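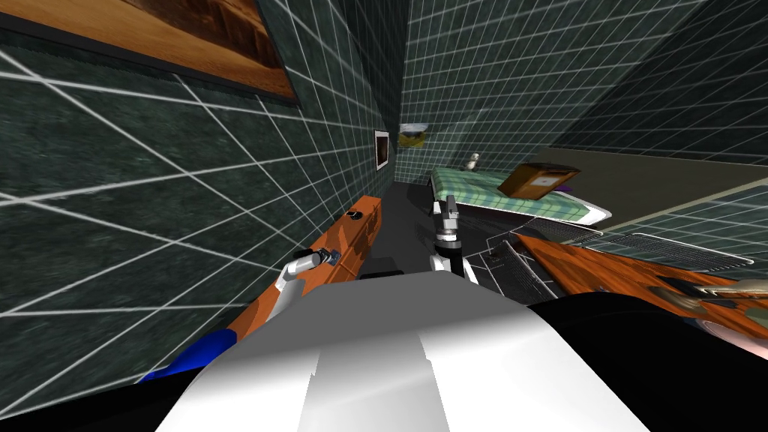 Norbert Szalai asked that the minutes open with his objection, made before the agenda was adopted: the council had been handed a 1487-page federal grant agreement and given one evening to vote on it, and in his view no elected body should accept terms it has not read. The chair ruled the objection in order and directed that it be entered first. The agenda was then adopted without change.

GRUTSTEAD TOWN COUNCIL
Minutes of the regular meeting, June
Call to order: 6:30 p.m.
Quorum present. Chair: Council President Ernő Szekeres.

1. Minutes of the previous meeting

Approved with one correction. Under item 4, "shall" is replaced by "may" in the second line of the motion on culvert repair.

2. Federal water infrastructure grant: conditions of acceptance

The town attorney summarized the agreement. The grant covers replacement of the main line between the Antal pump station and the north reservoir. Acceptance binds the town to the federal procurement rules in Appendix C, to annual reporting for the life of the asset, and to a local match payable in two installments.

Mr. Szalai stated that the reporting duty has no end date tied to the grant funds themselves. He asked whether the town could be required to repay the full award for a late report in year 15. The attorney answered that repayment is one of several remedies listed, that the agency must first give written notice and a period to cure, and that the length of the cure period is set by the agency at the time of notice.

Mr. Szalai stated that a penalty with an undefined cure period is a penalty at the discretion of the agency. He did not dispute the need for the pipe. He held that the town should pay for it by bond and keep control of the schedule.

The finance director reported that a bond for the same work would raise the average residential water bill by $6 per month. With the grant, the increase needed for the local match is $2 per month. Both figures assume no change in the number of accounts.

The chair noted that the procurement rules would also apply to the Wosotex metering contract if the meters are treated as part of the project. The attorney recommended a written determination from the agency on that point before signature. The chair asked how long a determination takes. The attorney had no firm answer.

Motion (Szekeres): to authorize the town manager to request a written determination on (a) the cure period and (b) the status of the metering contract, and to postpone the vote on acceptance to the next regular meeting. Seconded. Discussion closed. Carried, 4 to 1, Mr. Szalai voting no. He asked that the reason for his vote be recorded: the motion does not set a date after which the town will proceed without federal money.

3. Resolution on state preemption of local zoning

The draft resolution opposes the pending state bill that would allow four-unit buildings on any residential lot within 200 feet of a bus stop. The planning office reported 167 parcels in town that would be affected, most of them along Erier Avenue.

Mr. Szalai supported the resolution and proposed adding a paragraph stating that the same principle applies to federal conditions on local spending. The chair ruled the amendment not germane. Mr. Szalai appealed the ruling. The ruling was sustained, 3 to 2.

One member asked that the words "reckless overreach" be struck from the third recital, the resolution being addressed to legislators whose votes are sought. Agreed without objection. The recital now reads "exceeds the proper scope of state action."

Resolution adopted as amended, 5 to 0. The clerk is to send copies to both chambers and to the county.

4. Public comment

Three speakers, three minutes each.

The first opposed acceptance of the grant and asked that the full agreement be posted on the town website. The clerk stated that it would be posted by noon the next day, with appendices as separate files.

The second asked why the zoning resolution was adopted before public comment was heard. The chair cited Rule 12, under which comment follows action items unless a hearing is required by law. Mr. Szalai gave notice that he will move to amend Rule 12 at the next meeting.

The third spoke in favor of the state bill and submitted a written statement, attached to the file copy.

5. Action items

Town manager: letter to the agency per item 2.
Clerk: posting of the grant agreement; transmittal of the resolution.
Finance director: bond estimate with 10-year and 20-year terms shown separately.
Attorney: text of Rule 12 with prior amendments.

6. Adjournment

Motion to adjourn made and seconded. Carried by voice vote. Adjourned at 8:52 p.m.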